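Guvham Tabletop Cell: README for the trial kit
Maintained by Yuzhen Luo, Brurnivgate

Hello, and thank you for borrowing a Guvham. If you've found this file, you have either opened the USB stick taped inside the lid of crate 2 or somebody has forwarded you the folder, and either way you are very welcome. It covers what is in the kit, what comes with it in the way of recorded sessions, how to get going on the first morning, and the bits we know are still rough. I've tried to write it as I would explain it across a bench, so it does wander in places (sorry!), but the headings should let you skip to what you need.

The tree-dressing task, two arms, wrist cameras fitted:

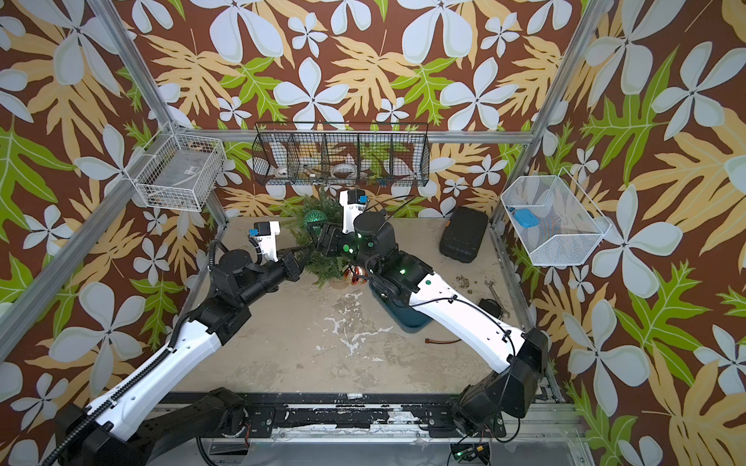
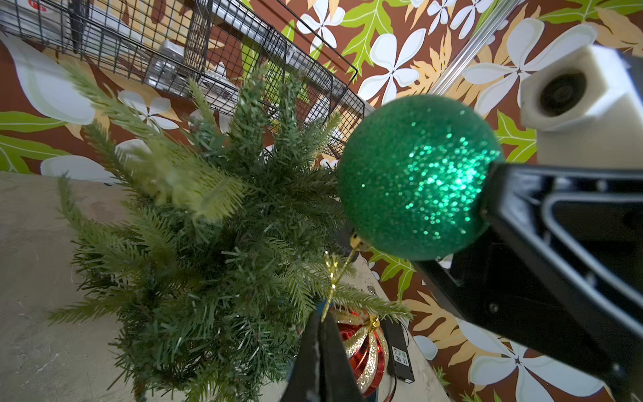
What the kit is for

Guvham is a two-armed cell for people who want to try teaching a pair of robot arms by hand before they commit to buying anything. You drive the arms yourself, the cell records what you did, and afterwards you can train a policy on those recordings with the Starnis software or with whatever you already use. We lend it to colleges, small workshops and the occasional very keen design studio. It's meant for light, fiddly, everyday jobs such as sorting, packing, threading and hanging. Please don't ask it to lift a drill press. Somebody did once, and the arms were fine in the end, but I had a bad evening.

Decorating a small artificial tree is the task we send out as the starter, and I'm fonder of it than I probably should be. The branches bend when you touch them, the strings on the ornaments are thin, and a glittery ball spins on its string just when you want it to keep still. People who sail through block stacking often find they have to slow right down for this one, and they learn a great deal about their own driving in the first hour.

What is in the crates

Crate 1 holds the two arms, packed in shaped foam, with their grippers off. Crate 2 holds the grippers, the wrist camera mounts, the camera cables, the power supplies and the small tools. The frame comes flat in a long cardboard sleeve, along with the work surface. Wall coverings are in a tube, and there are several patterns to choose from, some of them rather loud. Wire baskets and their clips are in the same bag as the frame bolts, and yes, I know that is an odd place for them.

The task box is separate. It has the tree, a mixture of ornaments in different shapes and finishes, and a few spare lengths of gold string for when one frays. Please count nothing and weigh nothing when you send it back. We top it up between loans and don't mind if a bauble has gone missing under a radiator.

The leader handles, which are what you hold to drive the arms, are in the top tray of crate 1. They bruise easily, so lift them by the base.

The recorded sessions

In the folder called sessions you'll find 1,591 episodes, recorded over two seasons in our own workshop and at the Imrie site, where the team were kind enough to let us have their back bench from October until the heating failed. One episode is one attempt at placing one ornament, from the moment the operator presses the pedal to the moment they press it again. Failed attempts are kept. They live alongside the good ones and carry a label in the episode file, under outcome, with one of these values:

placed
placed_then_fell
dropped
abandoned

I would ask you not to throw the failures away before you've looked through them. A fair few of the dropped ones contain a lovely recovery halfway through, and we've had better results keeping those in for the early part of training.

A further 104 episodes are set aside in the folder called holdout. These were recorded with wall coverings and ornament mixes that don't appear together anywhere in the main set. Please keep them for testing. If you do train on them by accident (it happens, the folder names are similar in the older release), just say so when you send us your figures.

Each episode has the video streams, joint positions for both arms, gripper opening, and a short line of text typed by the operator. The text lines are in everyday English and haven't been tidied. Some say things like "green one, high up, left arm" and some just say "again". We thought about cleaning these up and decided we would rather leave that choice to you.

Known gaps in the recordings

The operators were mostly right-handed, and it shows. The right arm does more of the reaching and the left arm does more of the holding, and a policy trained on the whole set will copy that habit quite faithfully. If you need the opposite, record a few sessions of your own with the roles swapped.

Clutter on the work surface varies a good deal. Tools, cables and cases come and go between sessions according to what else was being done that day. We left this alone on purpose after the first batch, as a perfectly bare bench gave us policies that were upset by a single spanner.

Green ornaments against green branches are difficult for the cameras and difficult for people. Expect poorer results there. Lighting at Imrie was a mixture of window and strip light, so the colour shifts through the afternoon sessions, sometimes within a single one.

There is no sound, and there is no force reading at the gripper. People ask for the second of these a lot. It's on the list.

Getting started on the first morning

Give yourself a whole morning, and a second person for the lifting. Build the frame first and leave the corner bolts finger tight until the rear rail is in, then go round and tighten everything. Hang the wall covering next, while you can still get your elbows in. Arms go on after that, left one first, and the grippers last of all.

Fit the camera mounts so that the labels are facing you. Run each cable loosely enough that the wrist can turn all the way in both directions, and check it by hand with the power off. Nearly every camera fault reported to us has been a cable pulled half out of its socket.

Once the power is on, wait for both arms to settle into their rest position and then open the Starnis control page in your browser. The address is printed on the card in crate 2. Choose Check cameras, then Check arms, then Home. If Home stops partway, press the stop button, move whatever is in the road, and start again from Check arms. You don't need to restart the computer, although I still do it out of superstition.

Stand the tree within comfortable reach of both grippers before you record anything. Do ten or so throwaway goes with the pedal off. Your shoulders will be up round your ears for the first few and you will want to grab the ornament by its middle. Try taking the string near the top instead, close the gripper gently, and bring the ornament in from slightly above the branch. Use the other arm to steady the branch if it keeps ducking away.

When you're ready to record, press the pedal, do one ornament, press it again, and type your line. Short sessions are best. I get careless after forty minutes and most people I've watched are much the same.

Training on what you recorded

A starter configuration is included, called tree_small. It runs for 900 steps and is only there to prove that your files are being read and that the arms will move under the policy at all. It won't decorate a tree. For something more useful, copy tree_full, point it at the main sessions folder plus your own, and leave it overnight on a decent graphics card.

Run any new policy first with the speed slider at its lowest setting and one hand by the stop button. Keep faces, sleeves, lanyards and hot drinks out of the cell while the arms are live, and don't reach in to rescue a falling ornament. I know it is very tempting.

Loan terms, in brief

The kit is yours for six weeks and we can usually stretch that if you ask before the fifth is up. Ordinary wear is our problem. Chipped paint, scuffed work surfaces and tired string are all ordinary wear. Bent grippers are ordinary wear the first time.

You may use the recordings for teaching, research and your own products, and you may publish results from them. If you share the files onward, please send this README along with them so the next person knows about the gaps above. Anything you record yourself belongs to you. We'd be delighted to have a copy, particularly from left-handed operators, and there's a form for that in the docs folder.

Changes since the last release

Episode files now use the same names for both arms throughout (the old ones said arm_a and arm_b in some places and left and right in others, which was my doing). The holdout folder has been moved out of the main sessions folder. The pedal no longer double-fires if you rest your foot on it. The spare string is now in a bag with a label.

Still to do: a printed guide for packing crate 1, because the foam only goes in one way and it isn't the way you think. Until that is ready, take a quick snap of it on your phone before you lift anything out, and if you've already unpacked, write to me at Brurnivgate and I'll send you mine.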